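About Skarkico

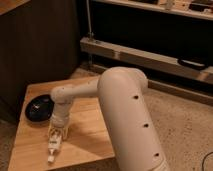 A light wooden tabletop at our Altdale location.

Skarkico repairs and refinishes household furniture. We opened in Altdale with one room and a borrowed van, and now have 3 workshops, the newest of them in Prerkon.

Most of our work is chairs, dining tables and dressers. We reglue joints, replace cane seats, strip old varnish and match stain. We do not do upholstery, but the Bogdan shop keeps a list of people who do.

Estimates are free if you bring the piece in. Pickup is available in Altdale and Prerkon for anything one person can't carry. Small repairs are usually ready in two weeks. We close for stock-taking the first week of October.

Altdale shop: 3610 Mill Road, rear entrance.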